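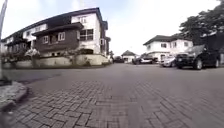

Walk to the Shops, Will You

17/10/2018

I have an opinion about milk. My opinion is that if you live within a decent stroll of a shop and you own a working pair of legs, you should go and get the milk on foot, and you should go and get it when you run out, and you should stop doing one enormous drive-and-load on the weekend as if you were provisioning a submarine.

My sister thinks this is the most annoying thing about me (it has competition). She lives out at Dutbridge, where the nearest litre of milk is a proper drive away, and she's quite right that none of this applies to her. I'm talking to the rest of us. I'm talking to the people in my own suburb, Lustside, which has a bakery, a chemist, two greengrocers who don't speak to each other and a small supermarket with terrible lighting, and where the car park behind that supermarket is full from breakfast until tea.

I used to be in that car park. I was in it for years! I'd drive down, circle, get cranky, park crooked, walk in, forget the list, buy too many crackers, and drive home in a mood. Then the clutch went, and the mechanic had to wait on a part, and for most of a December I had no car at all. It was stinking hot. I sulked for the first few days and ate toast. After that I got a hat and started walking down before breakfast, and by the time the car came back I'd stopped wanting it for anything under half an hour.

So there's my conversion story, and it isn't much of one, I know. What I want to argue is that the little errand is worth defending, and that we've let it be taken off us without much of a fuss.

What the big shop does to your cooking

My first complaint is about food. When you shop once a week you have to decide on Saturday what you'll feel like eating on Thursday, and I have never once got that right. I'd buy a bunch of coriander with the best intentions and find it a week later as a sort of green soup. Silverbeet, same. I had a drawer in the fridge that I didn't like to open.

Now I buy for tonight and maybe tomorrow. If the greengrocer has good beans, it's beans. If the beans are limp it's something else, and I don't have to explain myself to a meal plan. My neighbour Hema Raju, who cooks far better than I do, told me years ago that I planned dinner like an accountant, and I was offended at the time, and she had a point. She sends her boys down for whatever's missing while the onions are going. The onions go on low and off trot the boys. It's a very civilised way to live and she's been doing it the whole time I was circling for a park.

You waste less, too. I haven't kept a ledger so I won't pretend to tell you what I've saved, but the bin is lighter and I no longer own three jars of the same mustard.

There's a limit, obviously. You can only carry what you can carry. I think that's one of the best things about it. A watermelon is a commitment. You look at it, you think about the hill, and you ask yourself how badly you want watermelon. (Quite badly, usually. I've got a backpack.)

The delivery question

Somebody always says, at this point, why not just get it delivered? And look, I've done it. When I had the flu I used Tovusell for a fortnight and I was very grateful to the bloke who left the bags at the door. If you've got a new baby or a bad back or you're on nights, get it delivered and don't let anyone make you feel rotten about it, least of all me.

But I went on using it after the flu had gone, and that's where I think it gets you. It's five dollars. It's always five dollars, so it feels like nothing, and you stay on the couch. I worked out after a bit that I'd gone days without speaking to anybody who wasn't on a screen, and my weekly chat with the chemist about her knees had lapsed altogether. I missed hearing about the knees.

The substitutions drove me up the wall as well. I asked for parsley and got parsnips. I'd like to believe that was a joke.

Senthil Kamath, who I used to work with and who loves an argument, reckons I'm being sentimental. His line is that an errand is a chore, that people have always tried to get out of chores, and that my great-grandmother would have thrown her basket in the creek if someone had offered to bring the flour to her. He may well be right about my great-grandmother. She had seven kids and no footpath. I've got one cat and a flexible job, and the walk to the shops is the only bit of the day when I'm outside and no one can reasonably ask me for anything. I think those are different situations and I told him so, and he had another biscuit.
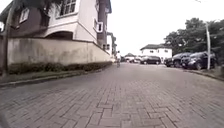
How far is too far to walk for a few groceries?
My own limit is 2,000 metres each way with a backpack on, and a good bit less than that in summer or if there are potatoes involved.

I should say I'm on the lucky side of most of this. I've got good knees, and I don't have to be anywhere at eight. When I tell people to walk, I try to remember Rajeshwari Naidu up the road from me, who gave up walking to the shops when the council took away the bench at the halfway point. One bench! She'd sit for a minute, get her breath, and carry on. Without it she couldn't manage the second half, so now her son drives her down once a week and she hates it. She can't dither, she says. He stands there jingling his keys while she's trying to choose an eggplant.

If I were running for council (I'm not, I'd be dreadful at it) my whole platform would be benches. Benches and shade. We spend a fortune on making it easy to leave a car somewhere, and then we ask a woman in her eighties to do the last stretch uphill in full sun with nowhere to put her bottom. I've written a letter about it. I got a nice reply that said my feedback had been noted, and you can imagine how many benches there are now.

The 56 bus helps a bit, I'll give it that. It goes past the shops and back up the hill, and plenty of people walk down and ride home, which I think is a perfectly honourable arrangement and I do it myself when it's raining or when I've given in to a watermelon. I'd like it to come more often. I'd like it to come when the timetable says. But a bus that takes you and your shopping up the hill is part of the same idea, and anyone who tells you that you've cheated can carry your cat litter for you.
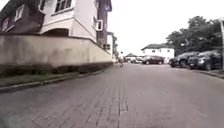

People, and having to talk to them

I've left the part I care about most until late because I'm a bit shy of it. It's the nodding.

Before I started walking I knew the names of the people on either side of me, and that was it. I now know a ridiculous number of people very slightly. I know the man with the greyhound. I know a woman called Pat, or possibly Pam, and it's too late to ask. I know Evaristo Ochoa, who runs the shoe repair place, because I stopped to read the sign in his window so many times that he came out to see what I wanted. (I wanted nothing. I've since had every pair of boots I own resoled, out of guilt at first, and now because he's very good.)

None of these people are my friends, exactly. I wouldn't ask them to my birthday. But when I was off my feet last winter, the fellow at Gowda, which is the smaller of our two greengrocers, asked Hema where I'd got to. He'd noticed. I'd been buying spring onions from the man for ages and we'd never discussed anything except spring onions, and he noticed I wasn't there. I found that very moving and I told him so, and he went red and gave me a free lemon.

You can't get that at a self-checkout, and you can't get it by going once a week at the busiest hour with a trolley you can barely see over. It comes from being about the place, over and over, doing something dull.

Senthil says I could just join a club. I don't want to join a club! A club has an agenda and a roster, and before you know it you're bringing a plate. The lovely thing about buying milk is that you're not there to socialise. You're there for the milk, and if you feel like a yarn you have one, and if you're in a foul temper you say ta and go home and no one thinks less of you.

I'm not going to tell you to sell your car. I've still got mine and I still take it to Dutbridge to see my sister, and I load it up with her tomatoes on the way back. I'd just ask you to pick one thing, bread or stamps or the cat's tablets, and make that the thing you always walk for. Leave the phone in your pocket. Take a bag, even if you're only after bread, as there'll be something else.

I'm out of milk as it happens, and Evaristo rang to say my brown boots are ready, so I'm off down the hill before he shuts for lunch.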